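wk 5 notes - reverberation + room sound (Gelmont block, intro acoustics)

**Before you come:** reading is the Dunbar chapter, first half only. Skip the derivation, we do it on the board.

## What we're after

Clap in a bathroom, clap in a paddock. Same clap. Difference = what comes back to your ear and how long it keeps coming. Direct sound first, then early reflections, then the mush (reverb tail).

**RT60** = time for the level to drop 60 dB after the source stops. You rarely get a clean 60 in a real room, background noise is too high. So measure a smaller drop and extrapolate. Write down which drop you used!! Lost marks on this last year.

Sabine, metric:

RT = 0.161 V / A

V = volume in cubic metres, A = total absorption (each surface area x its coefficient, then add them all up). Coefficients change with frequency. We use the 1000 Hz column unless told otherwise.

Hard flat stuff (glass, painted wall, a big screen) sends most of it straight back. Curtains, carpet, people soak up the highs. Bass is harder, needs thickness or a panel that can flex.

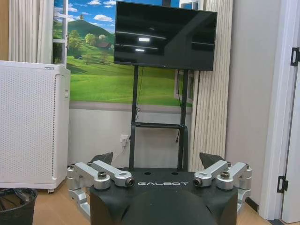 *Page last changed: December, 4:32 pm*

## Where Sabine goes wrong

- very dead rooms. Put every coefficient at 1 and it still gives you a reverb time, wich is nonsense. Use Eyring there
- long skinny rooms, corridors
- all the absorption on one surface (carpet floor, bare everything else). Flutter echo between the walls, formula can't see it

Flutter: stand between two bare parallel walls, clap, listen for the zing. Angle one wall or break it up with shelves.

## Prac

Groups as before. Balloon pops, recorder on a tripod, keep away from corners. Do the seminar room and then the stairwell. Log into Gakuvine for the spreadsheet, tab 2, don't overwrite the colour coding.

Compare measured to Sabine for both rooms. If they disagree say why, dont just write "human error".

Problem sheet: Q1 to Q5, the rest is optional. Q4 has a mistake, the ceiling should be 16 square metres.

Ear plugs in the box by the door.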